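Kanadness Bowl and Cup Set
Set-up and Care Guide
Section 3: Laying out, nesting and putting away
Revised 31 Aug 2019

3.1 Before you start

This section covers the coloured plastic bowls and cups only. For the serving tray and the storage tub, see Section 4.

Read the whole section through once before unpacking the carton. Setting out for the first time takes longer than it will later on, mainly on account of the stickers.

You will need:
A table with a plain cloth, or a flat mat if you are working on the floor
Warm water and dishwashing liquid
A soft cloth or sponge
Two clean tea towels

CAUTION: Cut the carton tape with the flaps facing away from you and keep the blade shallow. The top bowls sit directly under the flaps and a deep cut will score them.

3.2 Unpacking and first wash

1. Open the carton and lift out the cardboard divider. Bowls are packed on one side of it and cups on the other.

2. Take the bowls out one nest at a time. Hold the outermost bowl and don't pull on the inner rims.

3. Peel off any stickers. If glue stays behind, rub it with a little cooking oil on a cloth, leave it for 3 minutes and wipe it away. Do not scrape with a knife or use a scouring pad.

4. Wash everything by hand in warm soapy water. Rinse, and stand each piece upside down on a tea towel.

5. Dry the ridges near the base of the bowls with the corner of the second towel. Water sits in them.

NOTE: A faint plastic smell on new pieces goes away after the first wash or two. If it doesn't, leave the pieces overnight in water with 100 mL of white vinegar added, then rinse.

3.3 Choosing a surface

The set can be laid out on a table or on the floor. A plain, dark covering makes the colours easier to tell apart and stops the bowls sliding.

6. Spread the mat or cloth and smooth it out from the middle. Small creases don't matter. A fold under a cup does, and should be pulled flat.

7. On tiles, use a mat large enough that every piece can stand on it with room to spare.

8. Put the bowls down first, right way up, in any order. Leave gaps wide enough to get your fingers around each rim. If two bowls have come out of the carton together, leave them that way for the moment. 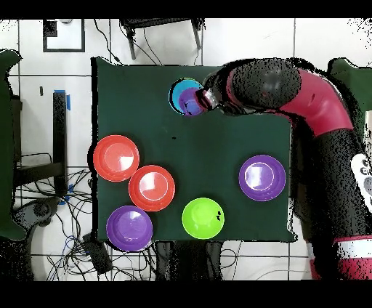

Carol Lightfoot wrote in after the April edition to say she skips the floor mat altogether and lays a damp towel on the tiles. It grips well enough for her, but she has to wipe under every bowl afterwards, and she would like us to mention that a rubber-backed bath mat is better than either.

We have no objection to a bath mat, provided it is clean and lies flat. Do not use one with suction cups on top.

3.4 Laying out on a table

9. Hang the cloth so that it comes down past the table edge on the sides where people will sit. If children are using the set, tuck the overhang under so it can't be pulled.

10. Place the widest bowls toward the edges. They are shallow and can be reached easily from the side.

11. Put the deeper bowls toward the middle or the front.

12. Stand the cups upright, wide end up. Where there is a bowl in the same colour, the cup can go next to it. Matching pairs are optional, but they make it quick to see which cup has wandered off.

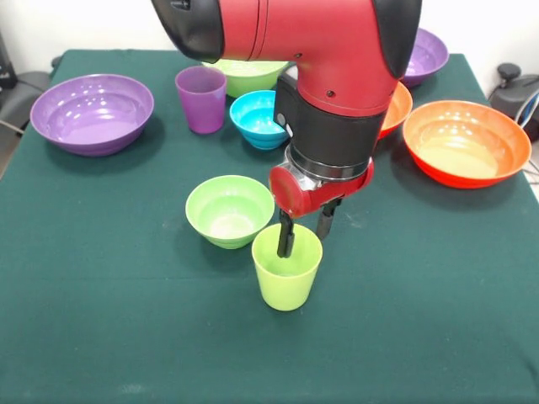 Fig. 2. Light green cup and bowl placed together at the front of the cloth.

13. Pick up cups by the outside of the wall, below the rim. When a bowl is close by, move the cup straight up before moving it sideways.

CAUTION: The cups are narrower at the base than at the rim and tip over more readily than the bowls. Do not stand a full cup on a crease or within a hand's width of the table edge.

3.5 Telling the pieces apart

Sort by colour first, then by shape. Some colours are close under warm indoor lighting, red and orange in particular. Turn on the overhead lights, or sort by a window.

14. Check the orange bowls inside and out. The outside is redder than the inside, so an orange bowl turned upside down can be taken for a red one. Go by the inside.

15. Set purple bowls well apart from each other until you have compared them for size. A smaller one will go inside a larger one, but the reverse attempt can mark the rim.

16. Bring the cups out from behind the bowls before you start putting things together.

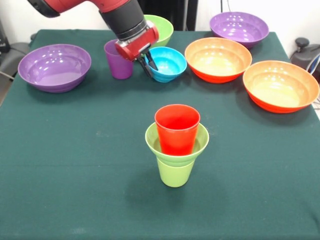
Once each piece is where you can reach it, decide whether you are nesting by size or by colour. Nesting by size takes up the least shelf space. Nesting by colour is handier if each person in the house has their own, which is how Callum Stockdale and Illia Stasiv had the test sets arranged at our Clarkar office. Either way, finish with the bowls before going on to the cups.

3.6 Nesting

17. Choose the bowl that will go on the outside and put it in a clear spot. Lower the next one in level, with both hands, and let it settle under its own weight.

18. Build cup stacks in the open part of the cloth. Stand the first cup upright, hold it near the base, and lower the second cup into its mouth. Part of the upper cup will stay showing above the lower rim. Leave it like that and don't press down. 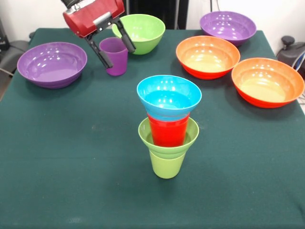
3.7 Separating stuck pieces

Pieces that were nested damp can hold together. Do not lever them apart with a spoon handle.

Stand the outer piece in warm tap water, up to half its height, and put a little cold water in the inner piece. Wait 2 minutes, then twist gently. Repeat if needed. If the pieces still won't part, a drop of dishwashing liquid around the join will usually free them.

3.8 Putting away

Check that every piece is dry, ridges included. Stand bowl nests upright on the shelf and keep cup stacks short enough to clear the shelf above. Shake the cloth outdoors and fold it loosely.

Keep the set away from the cooktop and out of direct sun, which fades the purple sooner than the other colours.

Replacement bowls and cups are sold singly through Cadwood. Quote the colour and the shape when ordering. Orders for mixed colours go to Kgomotso Buthelezi at the same address.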